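Notebooks > Textile Conservation Workshop > Ultulside Store

Entries Materials Treatments Loans Contact

December, Thursday. Colorfastness of dyed cottons, Lemlow accession.

Testing of the Lemlow group continued this morning. Item 182 was spot tested at the side seam with deionized water and then with the Bakalis detergent at working strength. Blotters were left under weight for 20 minutes. The water blotter was clean. The detergent blotter carried a faint green stain, recorded as slight transfer.

Item 17 has been withdrawn from wet treatment until the Uvville laboratory returns its report on the mordant. Surface cleaning only is approved in the meantime.

The store logger stopped at reading 2479 and has been reset. Colleagues are asked to enter the humidity by hand at the start and close of each session. Blotter stock is low; an order has been placed.

To do: repeat the detergent test at half strength, second seam.

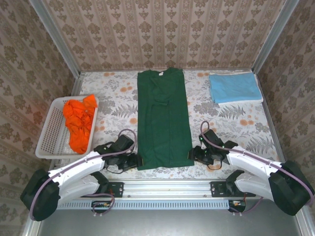 Should an item with slight transfer be washed with others?
Slight transfer means the item is washed alone, in a separate bath, after a repeat test at lower strength.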